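Unit 6: Reviewing a Two-Arm Bench Kit
Instructor: Afroza Mondal
Lab sections: Nusrat Siddiqui, Quyên Ung

Reading before lab: the setup guide that ships with the kit, chapters 1 through 4. Skip chapter 5 for now. It covers the mobile base and we don't have one.

6.1 What we are reviewing

The Povover is a two-arm tabletop kit sold by Turnthorpe. It comes as two arms, two parallel grippers, a power supply, cables, table clamps and a license for the control software. The price on our quote was $2,885 for the pair. A reseller, Iswood, offered the same kit for $2,694 without the support plan. The support plan covers replacement motors for the first year and answers to email. The department paid for it.

You are writing a review for a buyer who has a small shop and no robot experience. Keep that reader in mind. A buyer like that wants to know what the kit can pick up, how long it takes to set up, and what breaks.

6.2 Terms

Payload: the weight an arm can hold at a stated reach. Always give the reach along with it.
Repeatability: how closely the arm returns to the same point when told to. It is a different thing from accuracy, and the brochure mixes them up on page 2.
Workspace: the region the gripper can get to. With two arms there is a shared part and a part only one arm can reach.
Handover: passing an object from one gripper to the other.

6.3 The sorting task

Our main test is hand tool sorting. Tools are laid out on the table and the arms move them to the bin or to the holder. The tools were picked to be unlike each other. A flat scraper gives the fingers very little height to close on. Pliers have two handles that can swing when only one is gripped. Anything inside a bin has walls near it, and the fingers have to come in from above.

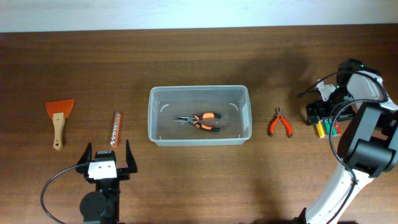 Figure 6.1. Sorting layout, with the long-nose pliers in the clear bin and the sockets on their orange rail.

Clear plastic deserves its own line in your notes. Cameras often have trouble finding the edges of it, and a planner that misses a wall will drive a finger into it. Record every contact with the bin, even a light one.

Each group runs 30 trials. For each trial write down:

- the tool and which arm went for it
- whether the grasp held through the whole move
- contact with the bin, the table or the other arm
- whether a person had to step in

A trial where a person steps in counts as a failure. Do not rerun it.

6.4 Combining results

Last term's sections logged 319 trials between them. The sheet is in the course folder, kept by Tharushi Sheikh. Use it for comparison but do not add your trials to it. The finger pads were changed in October and the older rows were run with the hard pads.

Report success by tool first, then overall. One overall figure hides the case where pliers go well and flat tools mostly fail.

6.5 Format of the review

Three pages at most. Use the headings from Abeysekara's buyer template: Setup, Daily Use, Faults, Cost, Who Should Buy. Under Cost, compare the two quotes and say what you would do about the support plan. Under Faults, give the wording of any error message as it appeared.

Drafts go to Anjana Hettiarachchi by Sunday, 6 p.m. The lab will be open that afternoon for groups that still have trials to finish.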